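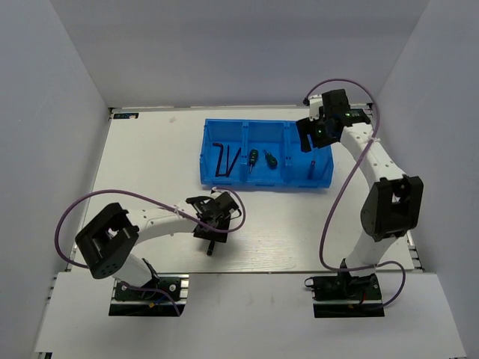 The three-part bin, with the hex keys in the left compartment and the green-handled screwdrivers in the middle.

I went to the Todcombe open day on November 6, 2025, mostly to see how other people keep their small tools. Our own workshop has 721 items on its list, and every April we find that a fair few have wandered off.

Kerstin Blomqvist showed our group round. The first stop was the stores, a long room with drawers up to the ceiling, then the repair benches, where Nazar Zhuravel was doing up an old vice. He let us try the jaws. I spent longer there than I meant to and missed most of the talk on labelling.

The sorting table was what I had come for. It has a white top with plain grey walls on three sides, and a bright blue bin with three compartments. Hand tools go in by kind – hex keys together, screwdrivers together.

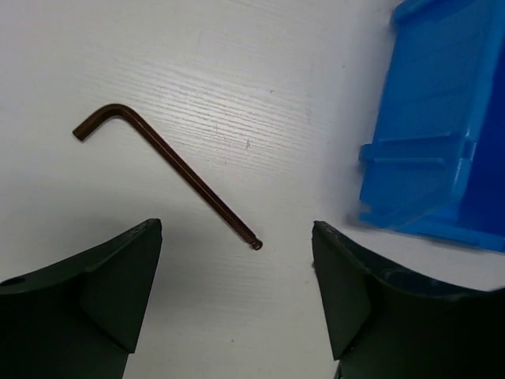 I asked Kerstin about ball-end keys, as we keep ours apart from the plain ones at home. They don't bother at Todcombe. Her view is that anyone who needs a ball end will look at the tip anyway, and a fourth compartment would only collect odds and ends. I am not fully convinced, but our separate tray does fill up with pencils.

Mirjana Georgiev wanted to know whether deeper bins would be better. They had tried some and gone back to shallow ones, which are easier to get short tools out of.
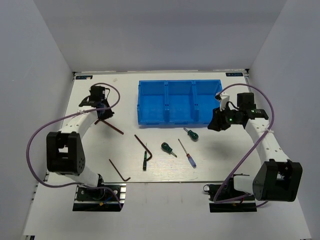
Tea was in the canteen, with a decent fruit cake. There were roughly 112 visitors by then and the queue went out of the door. Parking is behind the stores and was full by ten, so go early. The handout on drawer sizes had run out, but Kerstin has promised to post me one.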